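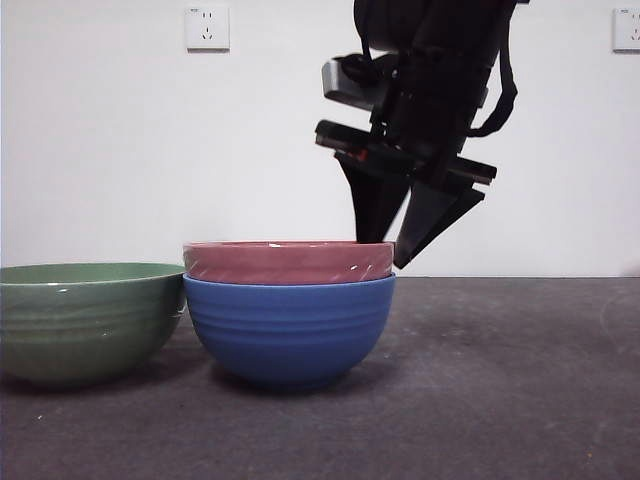 The gripper at the rim of a pink bowl stacked inside a blue one, with a green bowl alongside.

Milanetti releases planning software for nested tableware

DUMUTVILLE, 10 October 2024 — Milanetti has released version 4 of Godoy, its motion planning software for robot arms that handle crockery and other household goods. The new version is intended for tasks in which one item sits inside another and only a narrow part of it can be reached by the gripper.

Earlier versions of Godoy treated a stack of bowls as a single object. The planner would choose a grasp on the outermost item, and operators who wished to remove the inner bowl had to enter the approach by hand. Version 4 separates the stack into its individual items and proposes grasps on any exposed rim, placing one finger on either side of the edge. Each proposal is checked for contact with neighbouring objects before the arm is permitted to move.

The perception module has also been revised. Glazed surfaces reflect light in ways that can leave gaps in depth data, and the previous release often placed the rim of a glossy bowl several millimetres from its true position. The module now fits a complete curve to the parts of the rim it can detect and passes the result to the planner together with a measure of confidence. Where confidence is low, the arm slows during the last part of its approach.

Milanetti tested the release at its Calby laboratory on a set of 108 stacking and unstacking tasks, using ceramic bowls of different sizes. The company reported that the planner found a workable grasp in all but 11 of the tasks. Most of the remaining cases involved bowls whose rims lay level with each other, leaving too little of the inner bowl exposed.

"Customers have asked for this for a long time, and we preferred to wait until the rim fitting was dependable," said Rostislav Zeman, head of planning software at Milanetti. "Level rims remain a difficulty. We expect to address them in the next release, which is planned for April."

Godoy 4 includes a replay tool that allows engineers to step through a recorded attempt and view the grasps the planner considered and rejected. Logs may be exported for review on a separate computer. Average planning time has fallen to nearly 5 seconds for a stack of bowls, measured on the company's standard controller.

The release is available to existing licence holders at no further charge. Users of version 3 are advised to repeat camera calibration after installation, as stored calibration files cannot be carried over. Training sessions for operators will be held in Dumutville, and places may be reserved through the Milanetti support office.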